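I'd been trying to get the owner of Lulard to sit down with me since December, and when she finally did, she wanted to talk about sleep. Fine by me! Lulard is the little linen shop on the corner in Dranuto, the one with the crooked awning, and she's been selling sheets there long enough to have opinions.

"People buy the thread count," she told me, pouring us both coffee. "They come in asking for 1093 or some crazy thing they saw online. I sleep on 200 and I sleep great." She likes plain cotton percale, washed until it gives up and goes soft, and she never irons it (my mother would faint).

I asked what she'd tell someone furnishing a first bedroom. Two sets, she said, in a color you won't get sick of, and spend what's left on the pillow.

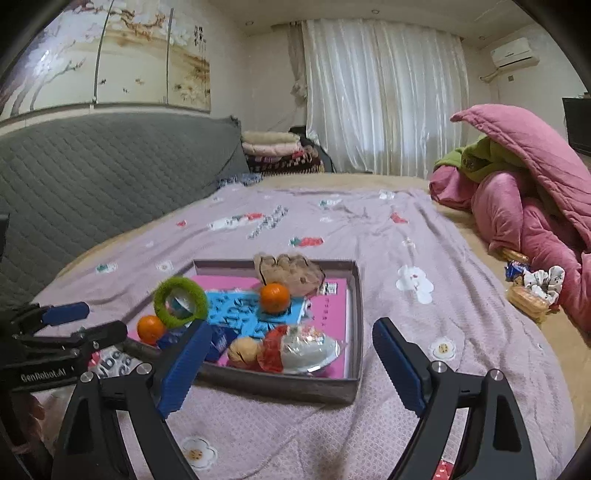
Her sister, who had come in from the back with a stack of pillowcases, didn't agree at all. She said one good set was plenty if you wash it in the morning and hang it out by noon, and that two sets just means one of them lives in a closet smelling like closet. They went back and forth on this for a while and I ate most of the cookies.

The cheapest flat sheet in the shop is $29, if you're wondering. "Buy it big," she said. "You can always tuck."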